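Staton TV & Serials list
Subject: Re: The Na renewal and that December finale
February 13, 2020
4 min read
15 comments · 8 shares

On the renewal thread, an earlier poster wrote:

> So Na is getting a second season and I can't be the only one here
> who feels slightly ill. The finale was an ending. The lighthouse
> went dark, the sister got on the ferry, roll credits. It was the
> one show last year that knew when to leave the party. Now we get
> eight more hours of somebody turning the lighthouse back on.
>
> Also, can someone explain the ferry timetable in episode six? She
> leaves at dusk and arrives at dusk. Is it a very short trip or a
> very long one?

I read this over breakfast and agreed with every word, and then by lunch I had talked myself out of most of it, so the list gets the benefit of my afternoon.

First, the ferry. It's a very long trip. In episode two the harbor clerk tells the sister that the crossing "takes the day and gives you nothing for it," which I took for local color until I watched the thing again. She leaves at dusk and arrives at the next dusk, which is why she has a different coat on and why the dog is so glad to see her. I grant that a show that wants you to notice a coat could light the coat.

Now the renewal. I was as fond of that ending as anyone. I sat through the credits in the dark like a person in a foreign film. But I'd question whether it was planned as a full stop. The Gukis subplot was left standing in the hallway with its hat on. We spent the better part of three episodes on who had been signing the supply ledgers in the Gukis name, we were shown a drawer with a key in it, we were shown the key again in case we'd been in the kitchen, and then the drawer was never opened. You don't do that in a story you believe is over. You do it when you've got a second season outlined and a nervous feeling about the phone.

Could the second season be terrible? Of course. I have been on this list long enough to remember Flokileck, which had one lovely, odd, snowbound season and then came back with a casino in it. I defended the casino for two weeks. My posts are in the archive and I'd thank you all to leave them there. But what sank Flokileck was that it forgot how slow it was. The first season would spend 15 minutes on a man failing to mend a boiler, and it was the best thing on television. The second season had a car chase before the titles. Everybody in it had become good at things.

That's my real worry for Na. The keeper is a wonderful character because she is tired and bad at her job and reads the instructions for the lamp out loud to herself. If she comes back competent, I'm out. If she comes back with a past in naval intelligence, I'm out and I'm writing a letter.
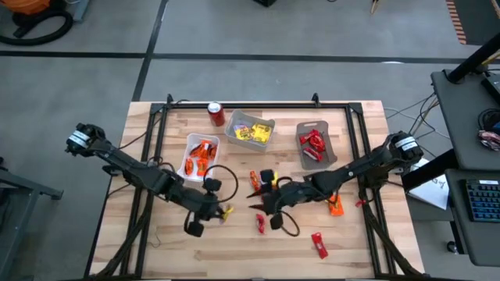

The other thing is the running time. The first season's episodes were all over the place, and I loved them for it. The storm one went well past 60 minutes and the one with the funeral was over before my tea had cooled. I've read the announcement twice and it says "eight one-hour episodes," which sounds tidy, and tidy is what you get when somebody has been into a meeting. I would take fewer hours if they were the right shape. I would even take more, if one of them was entirely the harbor clerk stamping things.

To whoever asked last month about the number painted on the keeper's door: it's 781. I paused it. The same number is on the crate in the first episode and on the ticket the sister tears up, and I have a theory that involves the ledgers and a second lighthouse. I also had a theory about the Flokileck boiler, so weigh that as you like. If anyone has a better copy of the crate shot, I'd be glad of it. Mine has the channel logo sitting right on top of the last digit and I'm going partly on faith.

On the question of recasting, which came up further down the thread, I'd rather we waited for some actual news. All we have is that one of the leads got a haircut. People do get haircuts. I had one myself and nobody has written me out of anything.

Last bit of business. Some of us in the Staton area are planning to rewatch the first season before the new one shows up, one episode a week, with comments posted here afterward under the usual subject line. Please put the episode number in the subject and please keep spoilers below the fold for the two members who are still on episode three and have been since December. You know who you are. The dog is fine.

I'll start us off with the pilot and a short note on the crate. It may turn into a long note on the crate.

— the list's resident defender of casinos

Reply to list · Reply to sender · 8 shares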